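# Labeling rim contact from wrist views

These steps cover the plate part of the Clinwood rack task. You need a recorded set of 200 episodes and the label tool from the Kanent repo. Didier Pichon wrote the first version; Yu-ting Kao changed step 3 in October.

1. Open an episode and go to the first wrist view where the rim and the slot are both visible.
2. Click the point where the rim enters the slot. Zoom in first.
3. Mark the two prongs as one object, using the top corners only.
4. Mask any bright reflections on the glaze. With white plates the edge finder likes to follow them instead of the rim.

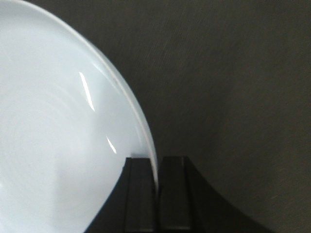

*Wrist view of a white plate upright in the black holder. The contact point goes where the rim meets the slot between the prongs.*

If only part of the plate is in view, don't guess the center. Fit the arc to the rim you can see and leave the center field blank – the training script fills it in.

Save, then run `check_labels` on the whole set. It lists every episode where the clicked point is more than 5 pixels off the fitted arc. Our last pass had 11 of these. Fix them by hand, then train with the contact loss weight at 30.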